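Reporting sim pick results next to hardware results - what is accepted practice?

Posted in January by palano_bench

We have an internal rule at Flelville that every grasp success rate has to state the scene seed, object set and arm start pose. Our simulated tabletop runs use 1000 episodes and the hardware runs use 30. A reviewer wants both in one table. Is there a norm for this, and does the start pose have to be fixed?

The sim scene, gripper empty above any of the five objects:

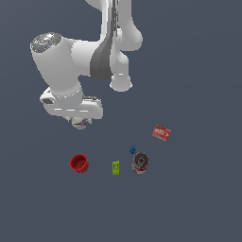
Simulation > Evaluation and reporting

okeke_sim

Separate tables, or one table with a column for episode count and a confidence interval per row. A bare percentage from 30 trials should not sit beside one from 1000.

Start pose: fix it or sample it from a stated range, and say which. Start with the gripper empty and clear of all objects, as yours is. Log per-object results as well. A bowl and a can fail in different ways, and a pooled rate hides that.

cendateck_user

We just average everything. Never had a complaint.

flat_gripper_6

Do not average sim and hardware. With those counts the sim runs swamp the result.

One more item for your rule: state the contact and friction settings and the physics time step. We reran 1186 episodes after a simulator update and could not compare them with the old set, as the defaults had changed and were not in the log. Pin the version. If the render is used as policy input, record the camera pose and lighting too - your background is plain gray, and a policy trained on that should be reported as such.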